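# 第3章 平らな面に小さな布を置く

下書き、March 18, 2020 時点。4月の授業までに図番号を直すこと。

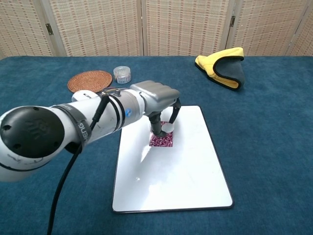 ## 3.1 この章でやること

布の章の一回目。たたむのは次章。ここでは置くだけ。広げて、位置を決めて、おさえて、離す。それだけで一章つかう。

使う布は小さい四角。柄もの。赤地に白のペイズリー風、あのたぐいの柄が一枚あるとよい。無地だと表裏も上下もわかりにくく、ずれても気づかない。柄があれば、模様の向きで回転がすぐ読める。無地は3.6の練習で使うので捨てないこと。

下に敷くのはホワイトボード。机に寝かせて使う。書くためではなく下敷きとして。これは第2章の続きで、第2章をとばした人は2.4だけ読んでおく。

用語。この章では次のように書く。

- **台** 机の天面。カーペット張りでも木でも台とよぶ
- **板** 台に寝かせたホワイトボード
- **布** 小さい四角の布。ハンカチ大のものは「大布」と書いて区別
- **おさえ** 布の上から軽く力をかけること

## 3.2 面のちがい

布を置くとき、まず下を見る。布より下。

カーペット張りの台。毛足が短くても布はひっかかる。置いた場所から動きにくいので楽に見えるが、直したいときに直せない。角をつまんで引くと反対の角がついてこない。布だけ伸びる。薄手はとくに。

板。つるつるしている。布はよく滑る。直すのは楽、そのかわりおさえないとすぐ逃げる。息でも動くことがある(薄い綿で試すとわかる)。

それで二段にする。下にカーペット、上に板。板はカーペットで止まり、布は板の上で滑る。止まる面と滑る面を重ねる。第2章で台に直接板を置いて、引いたら全部いっしょに動いた、という失敗をした人が多いはず。あれの対策。

板のよごれも見ておく。マーカーの消し残り、灰色のくすみ。薄いくすみなら布には移らないことが多いが、濃い線が残っていたら必ずふく。ふいたあと乾くまで待つこと。湿っていると布が張りつき、この章の練習にならない。

照明。板は光をはね返す。真上の灯りが映りこむ位置に布を置くと、ふちが見えにくい。板を少しまわすか、布の場所を変える。灯りのほうを動かすのは最後。

## 3.3 位置の決めかた

まん中に置きたくなるが、この章では中央を使わない。板の奥寄り、やや左。そこを基準点とする。

理由は二つ。手前をあけておくと次章でたたんだ布を移す場所ができる。もうひとつ、中央は目分量でも合ってしまうので練習にならない。左にずらすと、ふちからの距離を自分で見ることになる。

距離は板の左ふちから45ミリ、奥のふちから100ミリ。板の大きさがちがう場合もこの数字のまま。比率に直さない。縦長に置くこと。横長にすると手前が足りなくなる。

印はつけてよいが、マーカーでなく小さな紙テープで。布の下に隠れる場所にはつけない。段差になる。

## 3.4 手順

1. 板を台に寝かせる。縦長。角が丸い板なら角を基準にせず、まっすぐな辺で合わせる。
2. 板がぐらつかないか、四すみを順におさえる。
3. 布を上からもってくる。横から滑らせて入れない。
4. 手前の辺を先に接地。つぎに奥。
5. 中央をおさえる。上からまっすぐ。斜めにおすと布が逃げる。
6. しわがあれば中央から外へ。一方向に一回ずつ。往復しない。
7. 離す。これも真上へ。

5と7がこの章の山。おさえる力は弱くてよい。布が動かない程度。強くおすと離すときに布がついてくる。とくに先の細いものでおさえた場合、面積が小さいので力が集まり、そこだけへこんだ跡が残る。指の腹なら跡は出にくいけど、こんどは広すぎてふちが見えない。どちらも一長一短なので両方やっておくこと。

離したあと、すぐ触らない。布がわずかに戻る。戻りきってから位置を見る。

## 3.5 よくある失敗

**布が回る。** おさえが中央からずれている。柄の向きを見れば何度まわったかだいたいわかる。直すときは角ではなく辺をもつ。

**ふちが浮く。** アイロン不足か、縫いしろの厚み。縫ったふちは平らになならない。そういう布だと思って先へ進む。

**板ごと動く。** 台との間に紙くずか糸がはさまっている。板をどけて台を見る。カーペットには糸くずが残りやすい。

**離すと布がついてくる。** 湿気、静電気、力の入れすぎ。この順に疑う。

## 3.6 練習と記録

赤の柄布で3回、つぎに無地で3回。無地のほうが難しい。表裏がわからなくなったら最初からやりなおし。

記録は巻末の用紙に。書くのは位置のずれ、回転、しわの有無。感想欄はせまいので一行で。Clustgate版の用紙をもっている人は欄の順番がちがうので注意、回転が先にくる。中身は同じ。

Grallnessの教室では板のかわりに白い盆を使っていて、これでもできる。ただし盆はふちが立っているので、手順4で手前の辺がつかえる。ふちの低いものを選ぶ。Prekau教室の報告(付録B)では、つやのある板とつや消しの板をくらべている。つや消しは滑りがわるく、しわ直しが一回で終わらない。くわしくは付録で。

布の端切れはBayramの573番の束から。柄は束ごとにちがうのでペイズリーが入っていないこともある。向きのわかる柄なら何でもよい。水玉は不可。

## 3.7 次章の前に

置いた布はそのまま残しておく。第4章はその状態から始まる。片づけてしまった人は3.4の1からやりなおし。板だけしまって布を台に置いておくのもだめ、毛がつく。

第4章で使うもの:布、板、紙テープ。大布はまだいらない。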